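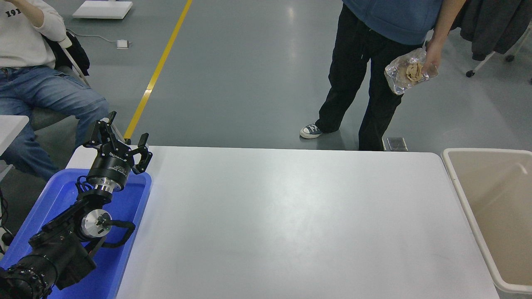
Plomton Meadow restoration – progress to end of February

Seed and planting

Sowing on the lower field is done, all but the wet corner by the culvert. Used 390 grams of the local mix there, rest held back for fall. Yellow rattle went in first, cut sward very short beforehand. Germination patchy on the north side, better near the hedge. Pignut still dormant in the trays, no surprise, it wants a proper cold spell.

Plugs: 1000 ordered from Arkby, delivered in 2 batches. Second batch was potbound and a few knapweeds had rust. Arkby has credited us for those. Betony and devil's-bit scabious look strong.

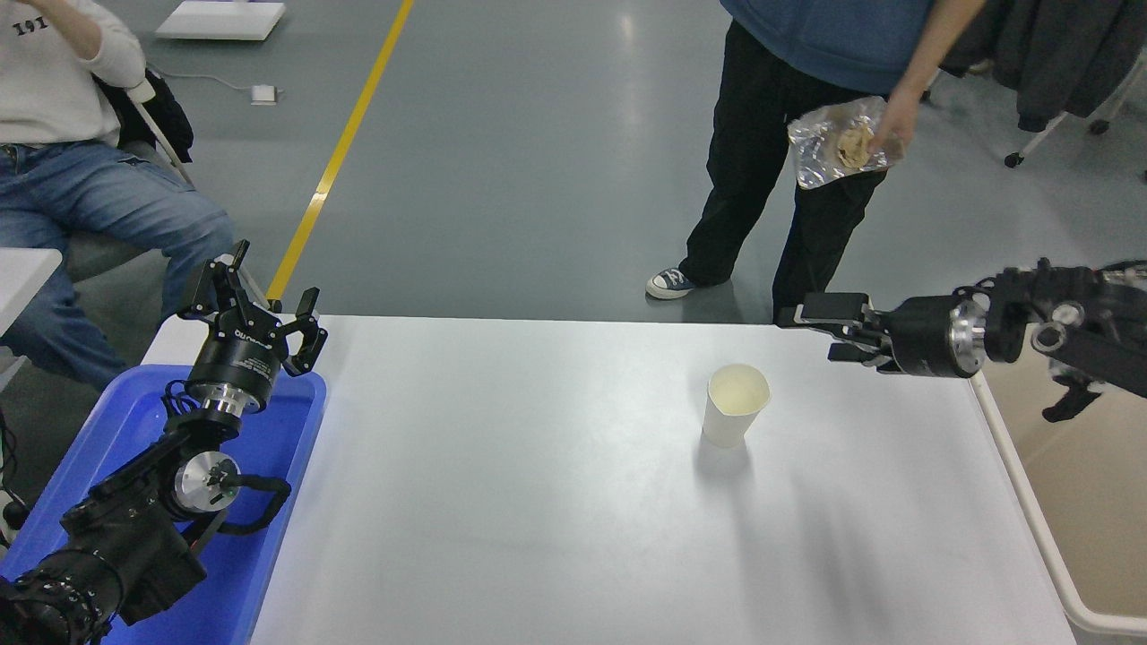 Those two will go out first, as soon as the ground dries enough to walk on without wrecking it. Oxeye daisy we are holding back on purpose – it swamped everything on the Jodivov plot and we dont want that again.

Survey

Baseline quadrats finished. Yara Matar has matched them against the 1960 parish plant list. Green-winged orchid not refound. Adder's-tongue is still there, under the old ash, and spreading a little. Sedges need a second look in flower, two of the ID's are shaky.

Problems

Rabbits. Fence quote came in over budget, so we'd like to move the unspent signage money across to cover it. Please confirm if OK, the contractor wants an answer before lambing.

Also the mowing date. I had put down late July for the first hay cut.
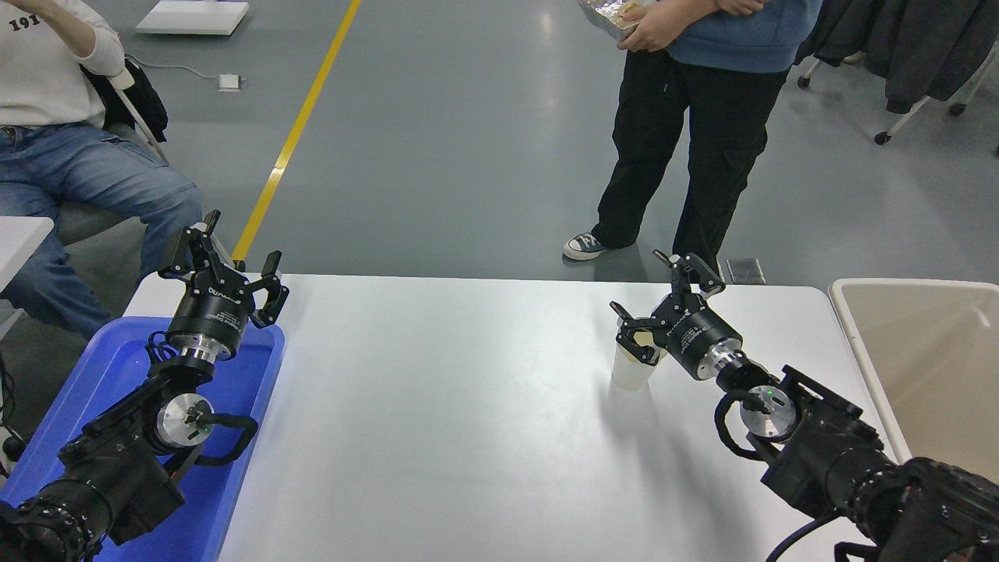

Reinhold Sauerland would go later, mid August at the earliest, so the scabious and betony get a chance to set seed, and would take the cuttings off the same week. Fine by me if the baler is free then. Will put the revised date in the next report, along with the sedge list.

Armelle Delorme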